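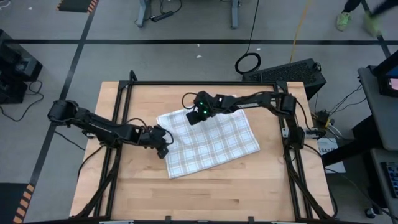 Fig. 1. Plaid cloth on the wooden tabletop.

Dish Towels and Drying Time – Home Textiles project
Garba Ekpo, Aurelia Zwahlen

Question was which kitchen towels dry fastest on a rack indoors. We used 20 towels, 3 fabrics (cotton, linen, a blend). Each one soaked, wrung out by hand, hung up, weighed every 7 minutes. 439 weighings total.

Linen won. Cotton waffle came second – suprised us. Blend was slowest, held water along the hems.

Problems: heat kicked on twice during the December runs, so those are left out. Scale drifted a bit too. Would seperate the thick hems next time and weigh them alone.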